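Capítulo 5
Mãos primeiro, motores depois

Quando comecei a montar o Verka na bancada de casa, eu queria ligar os servos logo na primeira noite. Liguei, claro! A garra amassou um sachê de café e eu passei o resto de novembro apertando parafuso. Quem me tirou desse buraco foi a Na-rae Ryu, colega de oficina: antes de programar o braço, grave as suas próprias mãos fazendo a tarefa.

A tarefa deste capítulo é arrumar sachês numa bandejinha preta, com as pulseiras de marcadores nos dois punhos (a montagem delas está no capítulo anterior).
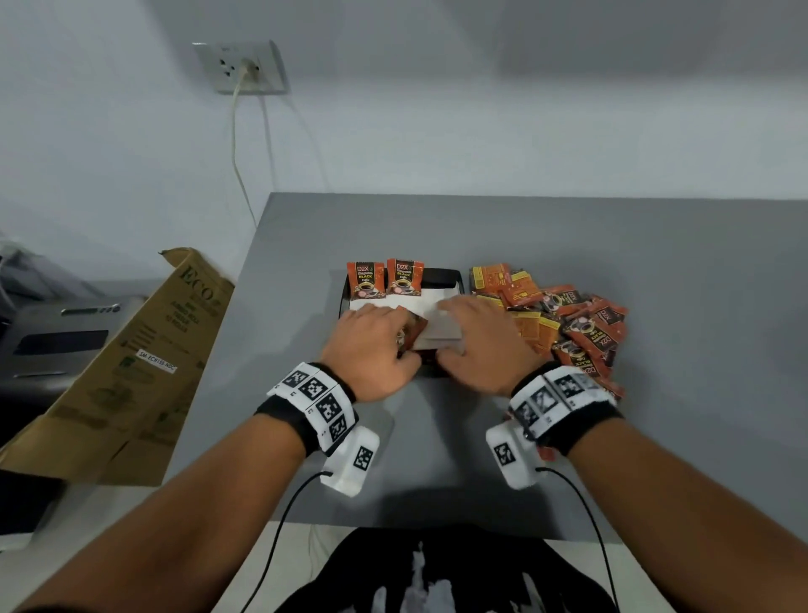

Gravei 40 repetições e joguei fora 8, quase todas por causa de cabo enroscado na cadeira. Parece moleza, mas repare no quanto uma mão segura enquanto a outra trabalha... eu nunca tinha pensado nisso, e meu primeiro projeto tinha um braço só.

Você vai precisar de uma mesa lisa, luz constante e uns sachês que possa estragar. Vamos começar pela calibração dos marcadores, seção 5.1, e só na 5.3 a gente volta a mexer nos servos.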